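Zakaria flower workshop reopens

The Zakaria craft hall in Lendudness will open its artificial flower workshop again on November 14, 2020, after closing in April. Groups are limited to 34 people.

Organizer Zakhar Stasiv said all materials are included – visitors only need to sign up in advance.
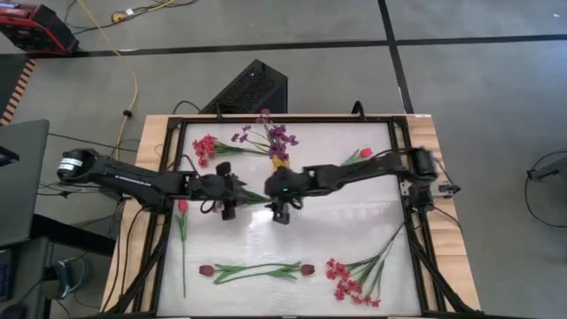 Winter market

Sign-up for the winter market is still open. Last year's market drew 1,821 visitors. Sellers can pick up forms at the hall's front desk.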